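Sun 19 April

Replacing the thermal fuse in the dryer, and what I should have checked first

The dryer quit heating in the second week of the month. The drum turned, the timer ran, the blower moved air, and the clothes came out at room temperature after a full cycle. It is a Coltero electric, bought used with the house, and I have had the back panel off it twice before for unrelated reasons (belt, then idler pulley).

On a machine of this type there is a short list of parts that can kill the heat while leaving the motor running: the heating element, the high-limit thermostat, the cycling thermostat, the thermal cutoff, and one leg of the supply. The last one catches people. The motor runs on 120 volts and the element needs 240, so if one half of the double-pole breaker has let go, the drum will spin all day with no heat. I reset the breaker first. No change. I then measured at the outlet and had full voltage across both hot legs, so the supply was fine.

With the plug pulled I took off the rear panel, nine screws on this model, and pulled one wire off each part before testing. Leaving both wires on lets the meter find a path through something else and you can talk yourself into a good reading on a bad part. The element read 11 ohms, which is normal. Neither end showed continuity to the housing, so it was not grounded out. Both thermostats were closed at room temperature, as they should be. The thermal cutoff was open.

A cutoff is a one-shot device and cannot be reset. The part is cheap, and the temptation is to put in a new one and close the machine up. I did exactly that two years ago on a different dryer and had to do the whole job again in June. The cutoff opens when the air around the element gets too hot, and in most cases the air gets too hot when it is not moving. The fuse is the symptom. The duct is the place to look.

My duct run goes up from the dryer, through a 90 degree elbow, across the laundry room ceiling, through a second elbow and out the north wall. The previous owner used foil flex for the horizontal part. Flex is easy to install and bad at everything else - the ribs catch lint, and any sag becomes a low spot where damp lint packs down. I had measured the outlet air at the wall hood last fall and written down 105 degrees Fahrenheit on the high setting, which I took as acceptable at the time. It was low, and I should have asked where the rest of the heat was going.

I pulled the flex down in one piece and cut it open on the driveway. The sag over the water heater was close to blocked. The second elbow had a ring of lint on the inside seam, held there by a sheet metal screw that somebody had driven straight through the joint. Screws should not go into dryer duct for that reason. Foil tape is enough, the real metal kind. Gray cloth duct tape dries out and lets go. 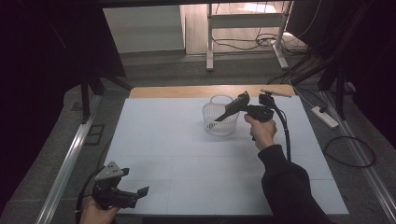 The small slotted basket, on the covered table.

The new run is four-inch rigid aluminum pipe, 28 gauge, with the crimped ends pointing in the direction of airflow. That detail matters more than it looks. If the crimps face the dryer, each joint presents an edge to the moving air and lint collects on it. I hung the pipe with strap every four feet and gave it a slight fall toward the outside wall, so any condensation drains out and not back to the machine. Both elbows are new and adjustable. I set the angles first, taped the swivel seams on the elbows, then taped the joints.

Equivalent length is worth working out before buying anything. Each elbow counts for several feet of straight pipe, and the exact number depends on whose chart you use. The label on the back of my dryer has its own table and I used that one. With two elbows and the hood I came out well under the limit. With the flex in place, sagging the way it was, there is no honest number to put in.

The hood was the other half of the problem. It was a Sterkov louvered unit with three plastic flaps, one of them painted shut. I replaced it with a single-flap hood from Tremetti, no screen. Never put a screen on a dryer hood. It will mat over within a few weeks and you are back to an open cutoff.

My neighbor Wenche Løken lent me her rotary brush kit, a Rønning with flexible rods and a drill adapter, and I ran it through the short vertical section that I was keeping. Two notes on that tool. Run the drill clockwise only, including while pulling back, or the rods unscrew from each other inside the duct. And tape over the threaded joints anyway.

Before closing the dryer I vacuumed the cabinet floor, the blower housing and the lint chute under the screen. The chute had a wad at the bottom, along with a collar stay and part of a receipt. I washed the lint screen in dish soap as well. Dryer sheets leave a film on the mesh, and a screen that looks clean can still hold water when you run it under the tap. Mine did.

I installed the new cutoff and replaced the high-limit thermostat with it. They are sold as a pair, and a thermostat that has been run hot many times can drift.

Results so far: a load of towels dries in one cycle, where it had been taking most of two, and I had gotten used to that. The flap on the hood opens fully and drops shut when the blower stops. I plan to measure the outlet temperature again once I find the probe for the meter - it was in the drawer with the drill bits and now it is not.

Parts came to less than a service call. The pipe was most of it.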